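Putting out a first record on a small label
Speaker notes – evening session, Sturkgate arts centre

Slide 1. Who I am

Say hello, check the people at the back can hear.
I run Golier, a small label for electronic and ambient music. It has two other people on it part-time and an office above a bike shop. We have put out records for 5 acts so far. Tonight is about one of them, the first album by Lu, because it went through every stage I get asked about.
Questions at the end, but stop me if a term makes no sense.

Slide 2. How the tracks came to us

Lu sent four rough tracks in March. They were home recordings, made with one synth, a second-hand drum machine and a cheap microphone in a cupboard full of coats. The mixes were muddy. The tunes were good.
Point for the room: we did not need finished mixes. We needed to hear where the song was going. Three of the four ended up on the album with the original vocal takes.
Play thirty seconds of the demo of track two. Then thirty seconds of the finished one.
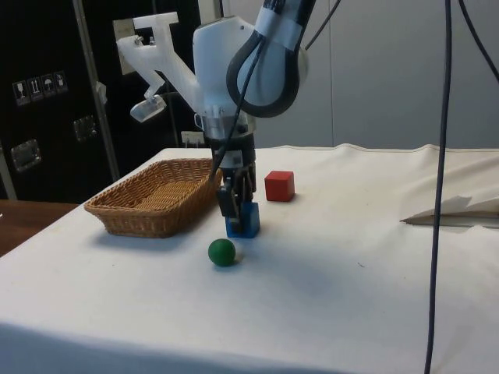

Slide 3. Mixing and mastering

We mixed over two weekends in a rented room. Lu wanted the drums quieter than I did. Lu was right about most of the songs and I still think wrong about the closing one.
Mastering was done by someone outside the label. I always pay for this, even when money is short. Someone who has never heard the songs will pick up on a harsh top end that you stopped noticing weeks ago.
Send the masters out as WAV files, keep a copy on a drive that stays at home, and write the track order in the email as well as in the file names. We once had a running order swapped on a test pressing and it cost us a month.

Slide 4. Paperwork

Slow down here, people take notes on this one.
Agree the split before the release date is set. Ours was half and half after costs, on two pages, signed by both sides.
Register the songs with your collecting society as soon as the titles are fixed. Titles change late. Lu changed one after the sleeve proof had come back.
Clear your samples. There was a two-second clip of a radio voice on track six and we took it out, as we could not find who owned it.

Slide 5. Release

The album came out in September, download and streaming first, with a short run of cassettes.
First month: 2,109 streams across all services. I give the figure because people expect it to be either nothing or huge. It paid for a train ticket.
Downloads and cassettes brought in far more. Most of the tapes went at two shows, from a table by the door.
The mailing list had 1,002 addresses on it by the end of the year – that is the number I care about, and we write to it four times a year at most.
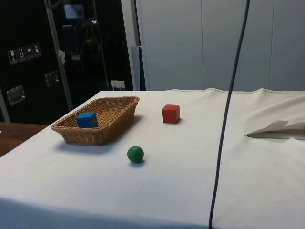 Basket, two cubes and a green ball on a white cloth

Slide 6. Playing it live

Lu had never played the songs in front of people. We booked a support slot with Plurer, a duo from the same town, and borrowed their mixer for the night.
Things that went wrong: one dead cable, and a backing track exported at the wrong speed. Bring spares. Listen to every file right through on the laptop you are going to use.
The set was twenty-five minutes. That was long enough for a first show.

Slide 7. What I would change

Start on the sleeve earlier.
Order fewer cassettes in the first run and repress if they go.
Send review copies eight weeks ahead. We sent them three weeks ahead and had two replies.

Slide 8. Questions

Leave this one up with the contact address.
If it is quiet, ask who in the room has something half finished, and what is holding it up.
Sleeves and spare tapes are in the box by the lectern. Pack up by half past nine.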